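From: Tarcísio Toledo
To: workroom-list
Subject: Re: [workroom] Desk, whiteboard and the small stuff

Hi all,

Replying to the list instead of just to Partanen so everyone who uses the room has the same information. The relevant bit of the earlier message is quoted below and my answers follow.

> I was in before 8 and spent twenty minutes looking for a clear bit
> of desk. I don't mind toys and bits being on it, but I'd like to
> know which of them are in use and which have just been left. Also:
> are we keeping the whiteboard where it is? And is anyone planning
> to seal the floor, or has that gone away? I would rather hear "no"
> than keep moving my boxes for it.
>
> Partanen

Taking those in order.

The desk. The wood-topped one is staying. I know Buturau offered us a replacement in April, but it was 120 cm wide and we would have lost the space beside the monitor. The top on the one we've got is in decent condition and wipes down with a damp cloth. Please don't use the spray from under the sink on it - it leaves a film, and then paper sticks. If you put a mug down, use one of the cork mats.

The metal strip along the edge is part of the desk and should be left alone. Somebody asked me last month if it could come off so a clamp would fit. It can't, or at least not without leaving a row of screw holes. Clamp at the other end if you have to.

Small things. My view is that coloured pieces can live on the desk while somebody is using them and should go back in the tubs when that person goes home. The tubs are on the second shelf, with the labels facing out. I don't want to be strict about which colour goes in which tub, as that system lasted a fortnight the last time we tried it. Toys in one, fasteners and clips in another, and anything you can't identify in the shallow tray.

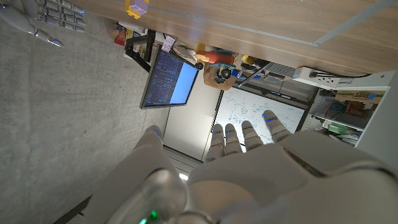
The same goes for anything that ends up down near the floor. Small parts are hard to spot against speckled concrete, particularly the pale ones, and I have stepped on enough of them. If you drop a handful, get the soft broom and do the whole area under the desk, including the corners. The vacuum is all right for dust but it will take the little pieces as well, and then somebody has to go through the bag.

The monitor. It stays on its black frame. Zosham asked if it could be moved to the wall and I've looked into it. The wall bracket we have in the cupboard is the Flemasa one, and it doesn't match the holes on the back of this screen. An adapter plate exists (part 1513 in their list) but I'm not keen to order one for a job that we don't need done. If the screen is at the wrong angle for you, tilt it by the frame and not by the corner of the panel.

The whiteboard is staying put for now. Two people wrote to me wanting it closer to the door and two wrote wanting it left, so I've gone with the option that doesn't involve lifting. Please photograph anything you want to keep. I'll be wiping it at 6 in the evening on the last working day of each month, and anything with a box drawn round it gets left for one more month. After that it goes too. The green marker is nearly finished and I've put a new one in the drawer.

The floor. The sealing has not gone away, but it isn't booked either. The quote we had came in at over double what I was expecting, mostly for moving the furniture out and storing it. I've asked for a second price with us doing the moving ourselves. Partanen, that means you can put your boxes back where they were, and I'll give everyone at least a fortnight's warning before anything has to shift. If you have boxes that sit directly on the concrete, put a bit of cardboard under them.

Other matters, while I'm writing:

- There's a grey storage box by the shelves with no name on it. If it's yours, put your name on it or take it home.

- The power board under the desk is full. Don't plug a second board into it. There is a spare outlet behind the shelves.

- I need one person to go through the tubs with me and throw out what's broken. It should take an hour, and I can do any morning before 10.

Reply to me directly about the tubs, and to the list about anything else.

Tarcísio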